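Trinel Open Day: Cables, Crumble and a Very Long Corridor

Friday, April 10, 2026

I have been to a fair number of open days, and I can usually tell within one cup of tea whether anybody wanted us there. At Trinel they did. Harpreet Carrier met our lot at the gate with a box of visitor badges, apologised for the wind, and led us down a corridor so long that two people took their coats off halfway along it.

Trinel occupies an old biscuit works on the edge of town and lets out benches, rooms and cupboards to small outfits that mend, make or test things. I went because the programme promised a session called Getting Cables Off the Table, and I live in a house where the drawer of leads no longer closes. My expectations were modest. So was the seating.

First, though, the parts store. It has 1,213 numbered drawers along one wall, which Harpreet told us with the pride other people keep for grandchildren. Every drawer has a label in the same neat hand, apart from a run near the floor where the hand gives up. A man in front of me asked what was in drawer 264. It was washers. He seemed pleased with that, and wrote it down.

Next came the packing room, run by a firm called Noton, who send out repair kits for household lamps. They can get a flex, a plug, a fuse and a leaflet into a box the size of a paperback, and they let us try it. Mine would not shut. The woman at the next table took it from me, did something brisk with her thumbs and handed it back closed. I have it here now and I daren't open it.

Lunch was soup from the Panyasiri stall in the loading bay, with a lemongrass broth that was far too good for a loading bay — I had two bowls and missed the talk on insurance. There was also a rhubarb crumble in a tray as long as my arm. I got to it late and had mostly corner.

The cable session was in a room at the back, taken by Kulap Somboon, who has spent years winding other people's leads and has opinions about all of us. She began by asking who wraps a cable round their elbow. Several hands went up, mine among them. She looked at us the way a dentist looks at a toffee.

Her method is called over-under. You make one loop the ordinary way, then turn your wrist and make the next one backwards, and carry on until you run out of cable or patience. Done properly the whole thing throws out straight with no twist in it. Done my way it makes a sort of bird's nest with a plug in it. She had us practise on ten-metre extension leads while she walked behind the chairs saying "other way" in a very even voice.

Her second point was about thin leads, which she thinks cause most of the grief. Heavy cable stays more or less where you drop it. A thin one goes for a walk across the table, and a short one left beside it will be tied up in it by teatime. Her rule is that anything with a free end gets wound before you stand up.
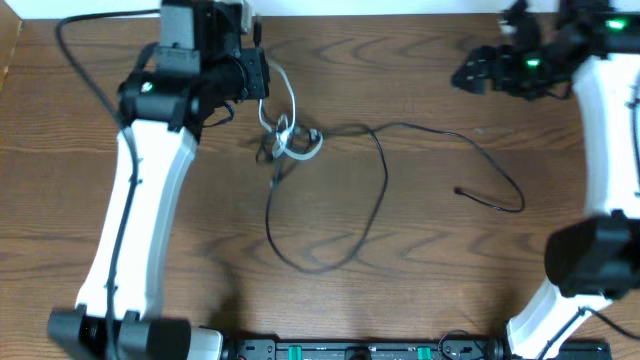
4 min read

The white one in its little tangle is the sort Kulap calls a Monday lead, the kind you put off until after the weekend. The long black one has gone visiting in big loops over the middle of the table, with its end lying loose on the wood towards the right. I recognised my own kitchen in it, though my table hasn't got such a handsome grain.

For fastening she likes cloth ties and won't have rubber bands in the room, as they perish and go gluey. Uvus had a stand by the door selling the cloth kind in packs of 1,000, a quantity that suggests either great optimism or a very bad drawer. I bought a pack. It weighs nothing and fills a carrier bag.

The day ended with questions in the corridor, which at least had space for them. Somebody asked about parking. Parking is behind the old flour store, and you want to be there before ten. The next open day hasn't been fixed, but Harpreet is taking names at the front desk, and Kulap says she'll run the session again if people bring their own leads. Bring the thin ones.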